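How a Robot Learns From Examples

Urnitov Science Pages for Young Readers
7 January 2018

Think about how you learned to tie your shoes. Somebody probably showed you. Then you tried it, and the laces fell apart, and you tried again. After many tries your hands knew what to do.

Some robots learn in a way that is a bit like this. They are given a large pile of examples of a job being done, and a computer program studies the pile. Each example is a record of one try. People who work on robots have a name for making this pile. They call it collecting data.

What is the job?

At the Fendmont workshop, the job is taking computers apart and putting parts back in. Old computers have many parts that can be used again. To save them, the parts have to be lifted out without bending or scratching anything.

One of the hardest parts to handle is the processor. This is the chip that does most of the computer's thinking. It is flat and square-cornered, and it sits in a holder called a socket. Around the socket is a metal frame that keeps the chip pressed down. The robot has to get its fingers to just the right spot, in between a lot of other things that it must not bump. 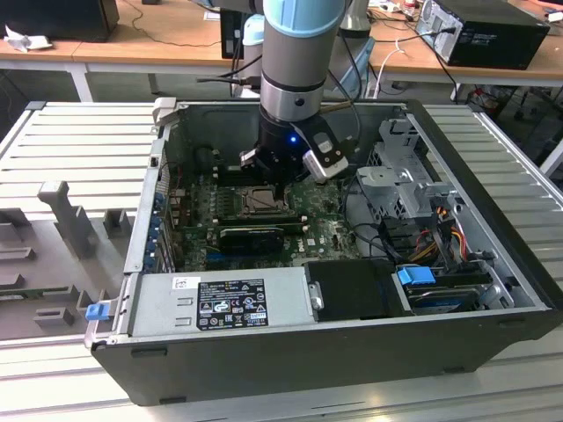

A robot arm can move very exactly. If you tell it to go to a certain place, it will go there, and it will go to the same place again tomorrow. The trouble is that computers are not all built the same way. In one computer the socket is near the middle of the board. In another it is closer to a corner. The case might be turned a little on the bench. An arm that only repeats the same move would close its fingers on air, or on the wrong part.

So the robot needs to look first and then decide how to move. That is what the examples are for.

What is in an example?

An example is made of several kinds of information, all saved together.

Pictures. Cameras watch the work. One kind of camera sits near the bench and sees most of the computer. Another kind rides on the robot's wrist, close to the fingers. The wrist camera moves when the arm moves, so it gets a close look at whatever the fingers are near.

Positions. Every joint in the arm can report how far it is bent. Your elbow and shoulder do this too, which is how you can touch your nose with your eyes closed.

Finger width. The robot's hand is called a gripper. The computer saves how far open the fingers are at each moment.

The answer. At the end, a person marks whether the try went well or badly.

All of these have to be matched up in time. If the picture is from one moment and the joint positions are from a later one, the program will learn the wrong thing. It would be like watching a movie with the sound in the wrong place.

Who moves the robot?

While examples are being collected, a person steers the arm. This is called teleoperation. "Tele" means "far," although at Fendmont the person sits in the same room. They hold a controller, and when they move it, the arm moves the same way. When they squeeze it, the gripper closes.

It takes practice. A new operator spends 2 weeks on plain plastic blocks before working on a real computer. Operators also take a break when their hands get tired, and tired hands make poor examples.

How one example is made

The steps are the same every time. The program that saves everything is called Rileo, and it will not start a new example until the last one has been marked.

1. Set the computer case on the bench and open it. Turn it a little from where it was last time, so that the examples are not all alike.

2. Check the cameras. A smudge on the lens can spoil a whole afternoon of work.

3. Start Rileo and wait for the beep.

4. Steer the arm to the socket. Go slowly for the last part of the way.

5. Close the fingers on the edges of the processor. The underside has tiny contacts on it, and those should not be touched. Squeezing too hard can damage the chip. Squeezing too lightly can let it drop.

6. Hold the processor above the board and keep it clear of the memory slots and the other parts nearby. 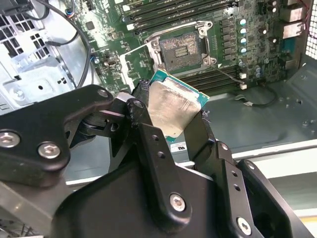 7. Finish the move, open the fingers, and bring the arm back to its starting place.

8. Stop Rileo and mark the try as good or bad.

Why keep the bad ones?

You might think the bad tries would be thrown away. They are kept in a separate folder. A program can use them to learn what trouble looks like, such as a chip that is starting to slip. The mark has to be truthful, though. If a bad try is marked good, the robot may copy the mistake.

How many examples are enough?

In October the Fendmont group collected 300 examples of picking up the processor. They gave them to the learning program and let the arm try the job without a person steering. It did well when the case was placed in a way it had seen before. When the case was turned much farther, it often missed. The group is now collecting more examples with the case turned in 6 different directions.

Words to know

Data: information that is saved so it can be used later.
Gripper: a robot's hand.
Processor: the chip that carries out a computer's instructions.
Socket: the holder a processor fits into.
Teleoperation: steering a machine from a distance.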